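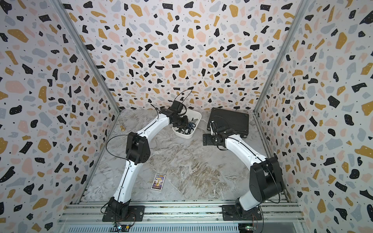
Terrazzo is back, again

Every January the trend lists arrive, and every January terrazzo is on them. I've been getting these lists for years and I have yet to meet the person who tore out a good plain wall and was glad of it.

This time the push comes from Darnik, whose new printed panels are pitched as "the look of stone without the weight." Fine. But a printed chip is a picture of a chip. Mustard and pale pink looked fresh the first time. I wonder how they will look to whoever buys your house.
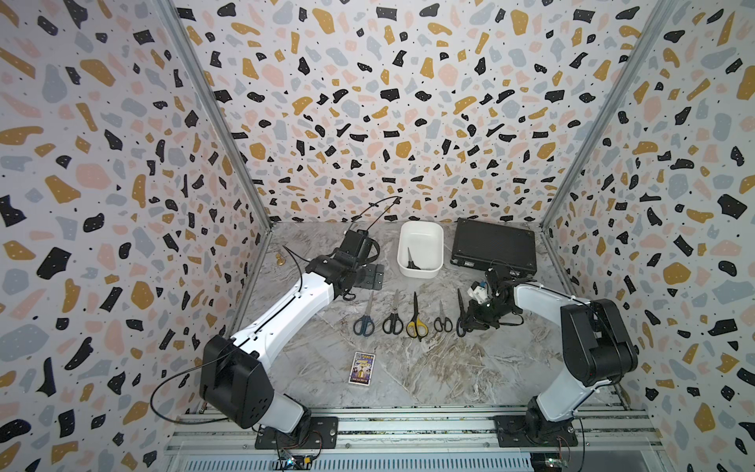
Heather Dunstan

Then there is the price. Darnik quotes $806 for a small bathroom, before fitting. Kopecký, who still pours the real thing, wanted $3,000 for the same room, and that floor can be ground down and polished again. How long do the panels last? The brochure says "for years to come." I asked how many years and got sent the brochure.

If you must, do one wall, and keep marble patterns out of the same room. Two fake stones will argue. Samples are free from the Werken showroom through the end of the month, so take one home and live with it first.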